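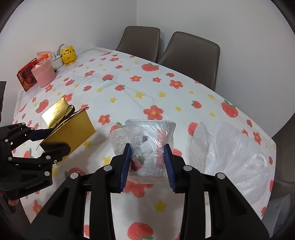 The Grandgate programme on teaching by demonstration has completed its first period of recording in domestic settings, and members will find a short account of progress in this issue. The programme is concerned with household tidying, a class of work which people carry out with little thought and which robots still perform poorly. Demonstrations are given by a person holding a gripper in each hand, so that the movements recorded are those of the tool that a robot will later carry. The tasks have been chosen for their awkwardness. At the dining table used for the clearing-up series, one gripper may be closed on a stiff gold box while a thin tray in crinkled plastic wrap stands between the jaws of the other, and each calls for a different degree of care from the demonstrator. The cloth on that table, with its pattern of strawberries and red flowers, was retained throughout the series. A robot placed in a family home must learn to tell a printed strawberry from one that can be picked up, and the project team took the view that a plain surface would have taught it very little.

Work of this kind was previously carried out at the Estar workshop, where operators guided a fixed pair of arms by remote control from a neighbouring room. The method remains in use and gives very exact records of joint position. It is, however, slow. An operator working at a distance has no sense of how firmly the jaws have closed, and tends to wait after each movement to confirm the result on the screen. With the hand-held grippers the demonstrator stands at the table, sees the objects directly and feels some part of the resistance through the handles. The Estar arms also require a level floor and a fixed power supply, and these conditions limited the programme to a single room for most of its first year.

The present series comprises 2000 demonstrations, of which 500 have been set aside for testing and will not be used in training. Each demonstration begins with the objects in a fresh arrangement and ends when the demonstrator opens both grippers and withdraws them from the table. Demonstrators are asked to work at an even pace and to avoid speaking during a recording. They are further asked to use the two grippers together only where the task calls for it. Early recordings contained many instances in which the second gripper was moved without purpose, and models trained on them copied the habit faithfully.

Marit Eide, who leads the recording work, has reported to the programme board that soft and irregular materials account for most of the remaining difficulty. "A box has edges, and the model learns quite quickly where to take hold of it," she writes. "Film, thin bags and bundles of loose strands have no shape of their own. They change as soon as they are touched, and the demonstrator changes the grip without being aware of having done so. We have had to ask people to slow down at exactly the point where their hands would like to hurry."
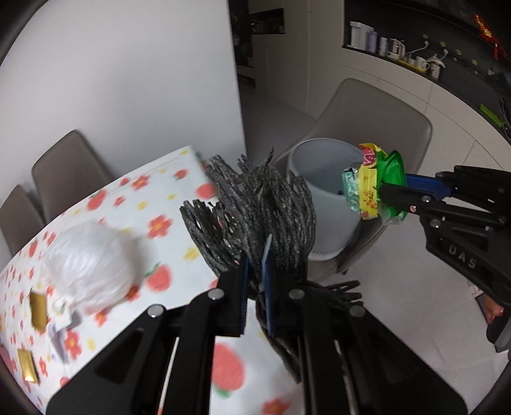
The board has accepted her recommendation that such materials should make up a larger share of the next series. It has also agreed that the demonstrators' own corrections should be kept. Under the earlier rules, a recording was discarded if an item slipped or had to be gripped a second time. Several of the discarded recordings have since been reviewed, and it was found that the second attempt often contained the more useful movement, as the demonstrator approached from a lower angle or took a larger amount of material between the pads. Such recordings will henceforth be marked and retained, with the time of the first grip noted in the log.

A further change concerns the placing of waste. Bringing a light wrapper over the rim of a bin is straightforward for a person. For a trained model the moment of release has proved harder to judge than the grip, particularly where the bin is raised on a chair or stands at an unfamiliar height. The next series will therefore vary the position of the bin between recordings. Demonstrators will be instructed to hold the item still above the opening for a moment before letting go.

Training of the models is being carried out with Dzene, the software prepared for the programme, and a first version was installed on the Estar arms in January. Results to date are mixed. Rigid packaging is moved reliably when it lies flat. Items resting against one another are sometimes lifted as a pair, and crumpled plastic is frequently approached from above when a grip from the side would serve better. The board regards these results as satisfactory for the stage reached, and does not propose to publish success rates before the reserved recordings have been used.

The following arrangements will apply to the second series.

Recording will take place in six homes, and the same pair of grippers will be used in each.

Household furnishings, table coverings and small belongings will remain in place wherever the household is content for them to be recorded.

Each demonstrator will complete a practice period of two hours, and no recordings made during that time will enter the training set.

Logs will be completed at the table and submitted with the recordings at the close of each session.

The practice material has been revised and is issued under the name Flellik. It replaces the earlier printed guide, which was written for remote operation and gave little help on posture or on the handling of two grippers at once. The new material includes a section on resting the wrists, added at the request of demonstrators who had worked through the longer sessions. Those who hold copies of the printed guide may keep them for use with the Estar arms, to which the instructions on remote control still apply.

Members who wish to be considered as demonstrators should write to the programme office. No technical background is required, although applicants should be able to stand for the length of a session and should have full use of both hands. Enquiries from households willing to offer a dining room or kitchen for recording are also welcome, and will be answered in the order in which they are received.

Grandgate Programme Office
February 2023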